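莱恩·邦廷把车停在莱夫代尔村口，步行上坡。公证处的信放在大衣里，写的是姑妈去世后，老屋归他，另有300块钱存款。信上的日期是2022年3月17日，他拖到四月才来。

他小时候在这里住过7个夏天。姑妈教他给房子做模型，先做墙，再盖顶，顶要比墙宽出一截，雨才不会顺着墙流。

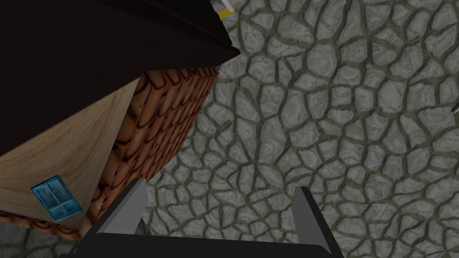 钥匙在锁里转了两次才开。屋里有股旧报纸的味道。他打开窗，烧了一壶水，坐下来看姑妈留的账本。最后一页只有一行字：古道尔，欠32，不必还。

他不认识什么古道尔。下午他去问邻居，邻居说那是个砌墙的，从德拉维亚来，给村里砌了半辈子石墙，去年冬天搬去了斯坦霍姆。
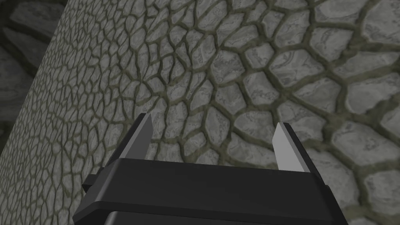

灰色的石面

莱恩第二天坐车去了斯坦霍姆。古道尔住在面包店楼上，耳朵不好，说话声音很大。莱恩把账本翻给他看，他看了很久，从抽屉里数出32块钱，放在桌上。

莱恩说，上面写着不必还。

古道尔说那是她写的，他没有答应过。他又讲起那年砌后院的墙，姑妈每天中午端汤出来，站在旁边挑毛病，说哪块石头放歪了。有一回他拆了重砌，她又说还是原来的好。
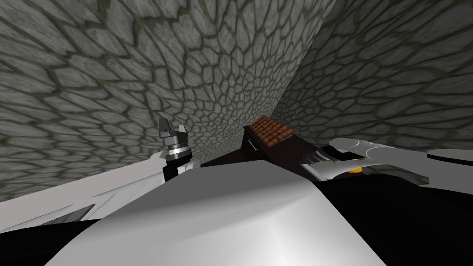 她挑得对，古道尔说，灰浆没干的时候看不出来，过一个冬天就知道了。你要是卖房子，别卖给会拆墙的人。

莱恩说他还没想好。镇上的中介出过价，比他预想的多1,000块，条件是月底前签字。他把钱收进信封，道了谢，赶末班车回村。

晚上他给中介打电话，说月底不行。对方问什么时候行，他说夏天以后再说，然后挂了电话，去后院看那道墙。天快黑了，他沿着墙走到头，又走回来。
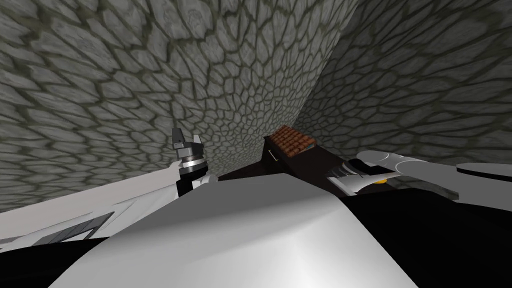
两面石墙相接的地方

信封还在大衣口袋里。他把它夹进账本最后一页，放回原来的架子上。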